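Home | Notebook | Parts index | Bench log | Contact

Bench log, main table
30th August - Halvard Vik

Started on the long-postponed sort of the main table. Fotis wants it clear before the Grokarix parts arrive, and the small stuff has been migrating since March.
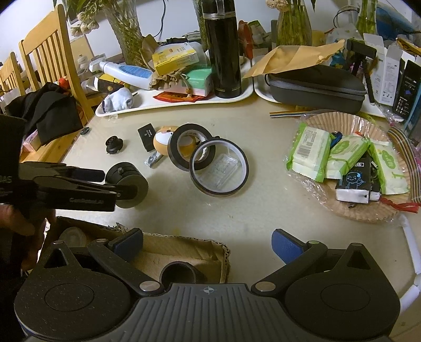 Rule for this pass is the same as last time: every item gets a tray, a labeled box or the bin. No "for now" pile. The cardboard box at the front is for hardware that belongs to a job, and it goes back on the shelf at the end. Anything without a job goes in the trays along the back.

Clamps. Long-arm clamp to the wall rail, knob end up, so the arms don't catch on the next one. Check the knob thread before hanging. On the Stisex job we lost most of a morning to one that had cross-threaded, and it had been put away like that.

Tape. Both rolls stay out. They get stored flat, large one underneath. Fold the free end over by 6 mm before putting a roll away. I have asked for this before.

Ribbon cable. The rainbow piece needs a continuity check before it goes in the cable drawer. If it passes, coil it loosely and write the length on a tag. Minimum bend radius for the drawer coils is 67 mm, which matches the cardboard formers Fotis cut. Do not crease it to make it fit.

Small fittings. The black ring and the lens-like fitting go in one bag together until somebody identifies them. I checked the Viklund drawing and neither is called out there. Fotis thinks the ring is a spacer. Not convinced. The small metal clip can go with the other clips.

Wipes. The basket stays on the right side of the table, where people can reach it from the stool. Wipes are for hands and the table top only. Use the lint-free cloth on anything optical. Tissues the same.

Shiba stays. Fotis has made his position clear.

Trays. The left one is the problem and will take longer than everything else on the table. Plan is to tip it out onto a sheet, pull the fasteners first, then connectors, then whatever is left. The drawer cabinet has 122 slots and nearly 67 are free, so space is no excuse. New labels in capitals, part number on the second line.

Open items:
- continuity check on the ribbon cable (HV)
- identify ring and fitting (FT)
- ask Kurkov if they want their 2 empty crates back
- left tray, set aside a full afternoon

Fotis to initial the drawer list when the labels are on.

Workshop notebook - questions to Halvard Vik or Fotis Theodorakopoulos | © Stisex workshop | Back to top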